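Section 4: Preparing the Sorting Station

Wutley Workroom Guide, revised 16 July 2024

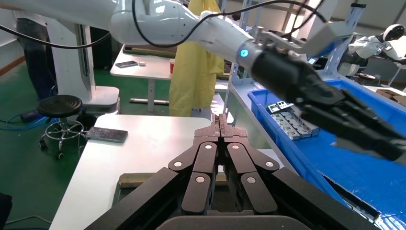

Figure 4-1. Station with white table, blue bin and wheeled stool.

4.1 Before you start

This section covers the placement of the table, the bin and the stool, and the routing of floor cables. Finish Section 3 (floor marking) first. You will need the Flakuvden table kit, one plastic bin, one stool with casters, floor tape and a damp cloth.

CAUTION: Do not lift the table by its top. Lift by the frame, with one person at each end.

4.2 Placing the table

1. Set the table on its marks and check that all feet touch the floor.
2. Turn the leveling feet until a spirit level reads true along both the long and the short side.
3. Press down on each corner in turn. If a corner rocks, repeat step 2.
4. Wipe the top with a damp cloth and dry it. Do not use abrasive pads on a white top — scratches hold dirt and cannot be polished out.

NOTE: The top is rated for 14 kg of sorted items. Weigh full trays before stacking them.

4.3 Placing the bin

1. Choose a bin in a color that stands out from the table. Blue is the default for mixed items.
2. Check the rim and corners for cracks. Discard a cracked bin.
3. Put the bin within arm's reach of the working position, open side up.
4. Leave at least 300 mm clear on the side from which items are dropped in.
5. Empty the bin when it is three-quarters full. Items above the rim fall out when the bin is moved.

4.4 Setting the stool

1. Adjust the seat so that the forearms rest level with the table top.
2. If the stool has a footrest ring, check that it does not turn or slip under load.
3. Roll the stool through one full turn. Casters must run freely. Remove thread and hair from the axles with tweezers.
4. When the stool is not in use, park it away from the table edge and clear of the walkway.

CAUTION: Never stand on a stool with casters.

4.5 Floor cables

1. Run each cable along the wall side of the station where possible.
2. Tape loose runs flat at every bend.
3. Keep stool casters off all cables. If the stool has to cross one, fit a Grusidine cable cover (part 203).
4. Small devices that sit on the floor must be kept outside the path of the stool.

4.6 Clearing down

1. Remove phones, keys and other personal items from the table top.
2. Return sorted items to their shelves. Unsorted items stay in the bin.
3. Wipe the table and the outside of the bin.
4. Sweep the floor, including under the stool.
5. Sign the station card.

NOTE: Replacement feet and casters are ordered from Mathebula. Send the station number and the part number to Warrick Mudgway. Stock is checked each January — order worn parts before then.

Continue with Section 5, Labels and Trays.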